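Subject: Re: [entry-rules] Age-band eligibility and the draft employment status clause

On the earlier message, which said:

> The league's lawyers have read the tribunal decision as applying
> only to full-time coaches. If that is right, match officials and
> part-time coaches stay outside clause 20 and the draft can go
> out as it stands. Can anyone say why we would need to reopen it?

I don't think the decision can be read that narrowly. The tribunal was asked one question, whether the claimant was a worker for the purposes of holiday pay, and it answered by looking at control, personal service and who carried the financial risk. Hours came into it only as background. The claimant happened to be full time, so the point about part-time staff was never argued. A point that was never argued has not been decided either way.

For match officials the position is less clear. Most of those on the Stitura panel accept fixtures one at a time and can turn down any of them without penalty. That points away from worker status between fixtures. It says much less about the fixture itself. Once an official has accepted, the league sets the kick-off time, the kit, the reporting form and the deadline for the report, and a substitute can be sent only if the league approves the name. On those facts I would expect a tribunal to find at least a contract for each match.

The draft deals with this by labelling everyone a "self-employed contractor". The label will carry little weight if the practice is different. Pekska used almost the same wording in its coaching agreements and took it out after a settlement. The settlement terms are private, so it is no authority for anything, but the change of wording is public and the other side would be bound to mention it.
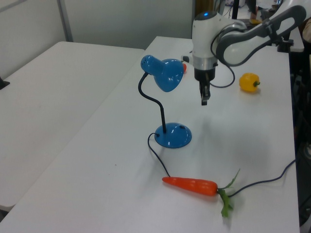
Desk lamp and robotic arm at a white table.

Three parts of clause 20 need attention before it goes out.

Clause 20(a) says an official "shall" attend the pre-season assessment. If attendance is compulsory and unpaid, that is a minimum wage question as well as a status question. Either pay for the session or make it a condition of joining the panel, completed before any engagement begins. The second is cheaper but still leaves the yearly refresher to be dealt with.

Clause 20(c) lets the league deduct 388 from fees owed where an official withdraws after the appointment list is published. The figure is higher than most match fees on the list. I can find no working behind it. A deduction of that size is open to attack as a penalty, and it also undercuts the argument that officials are free to come and go.

Clause 20(f) sends every dispute to the Drallotex arbitration scheme. That is fine for disciplinary matters. It will not keep a statutory claim out of the tribunal, and the clause should say so plainly. As drafted it reads as if the right to claim has been given up, and a court would disregard it to that extent.

On cost, the paper circulated with the draft gives a holiday pay exposure of 3,356 for the season. I take that to be the coaches alone, as the schedule has no line for officials. If officials are to be covered by the same estimate, somebody with access to the fixture records needs to run it again using match fees actually paid. Travel should be left out where it only repays an expense - the draft schedule mixes the two in its last column.

On age bands, which is where this thread began, I have nothing to add to the March note. The Gudeta rule measures age at the first day of the season and ours measures it at the date of registration. Either is lawful if applied evenly. The difficulty is with transfers between the two competitions in mid-season, where a player can be eligible under one rule and too old under the other. A single sentence giving priority to the receiving competition's rule would fix it.

I would hold clause 20 back and let the rest of the draft go out for comment. I can circulate replacement wording for (a), (c) and (f) to the list. Comments on the transfer sentence are best kept in a separate thread.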